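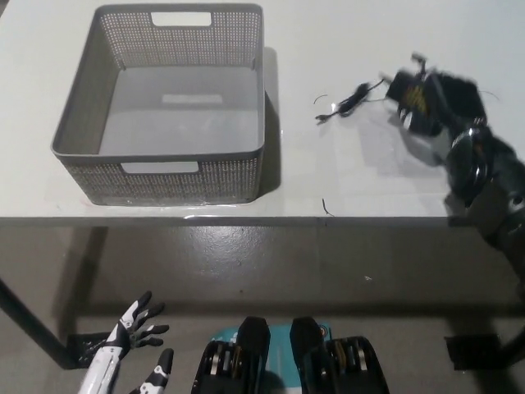 Dradley Repair and Reuse Project: progress report to the Vasilakis Fund

Last updated: Sep 3, 2018
Filed under: Grant Reports, Community Projects

Prepared by Ourania Xenos, project coordinator

This report covers the second period of the grant. The first report dealt mainly with the lease on the Clallirlow Street unit and the electrical work, both of which are finished and paid for.

Repair sessions

We ran 78 sessions in this period against a target of 70. Evening sessions filled up first. The Saturday morning slot was slow until we moved the start from 8:30 to 10, and it has been steady since then. Small kitchen appliances and lamps are still the most common items people bring in. Clothing repair is growing, and Evdokia Ververidis now has a waiting list for zippers and coat linings.

We turned away microwaves and anything with a gas fitting, as agreed with you at the start.

Parts library

The parts library opened to the public in this period. Themis Alexiou set up the shelving and the labeling system. Chargers, leads and adapters are sorted by plug type, and each goes out with a tag showing voltage. Residents can borrow a charger for up to 3 weeks. Returns have been good, but laptop chargers come back late more often than anything else, and we may ask for a small deposit on those.

Training

Three new repairers finished the basic safety course taught by Prodromos Antoniadis. One has since moved away. The other two are working under supervision until they have their portable appliance testing certificates. The course handbook needs a new section on lithium batteries, and Prodromos is writing it now.

Spending

Spending is on budget except for consumables. Solder, fuses and replacement plugs cost $200 more than planned. We covered this from the publicity line, where the printing quote from Skulis came in lower than expected. No change to the total is requested.

Problems

The back door still sticks and the landlord has not fixed it. Charles Street parking is also a complaint, mostly from people carrying vacuum cleaners.

Next period

We plan to start a monthly bicycle session with Charalambos Zervas, subject to insurance. The quote is due this month. The next report will reach you in December, with the full accounts attached.

3 comments
Share this report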